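Project report: testing the Tapia laundry kit
Student: Margus Pärn

3. How we used the kit

Our school in Asholm received the Tapia kit from the company Trarnia for a trial in May. The price of the kit is 942 euros with the gripper and the wrist camera included. My task was to find out if a beginner can teach the arm to pick up clothes from a pile and move them to the other side of the table.

I assembled the arm in 5 hours. The manual is clear, but the chapter on cables is too short, and I had to read it many times. 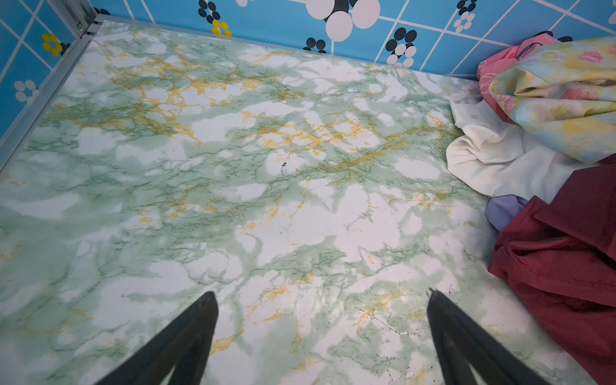 After this I recorded 26 demonstrations with the Biton software, which comes with the kit. Saving was simple. The calibration was more difficult, and error 1207 came back every time I changed the speed of the arm. The support team answered me the next morning and sent a new settings file.

In my opinion the kit is suitable for a school, if the teacher has some experience with Linux. I would like a longer power cable and softer finger tips for thin fabrics.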